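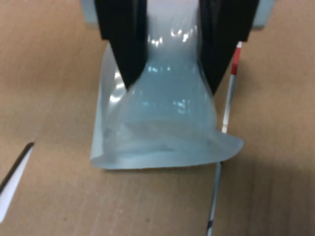
Home | Guides | Parts | Contact

4. Setting up the Halter 381 shelf unit

1. Lay the two side panels flat, drilled faces up.
2. Press a Jirnis peg into each lower hole until the collar sits flush.
3. Fit the bottom shelf – the one with the notched back edge – and tighten both screws by hand.
4. Stand the unit up with a second person and slide in the remaining shelves.
5. Fix the wall strap before loading.

Note: Shelves can be moved later. Empty the unit first.

CAUTION: Do not use a power driver on the pegs. Keep small parts away from children.

Related guides
Halter 400 corner unit
Kaewkla wall strap, replacement
Bakach 446 drawer insert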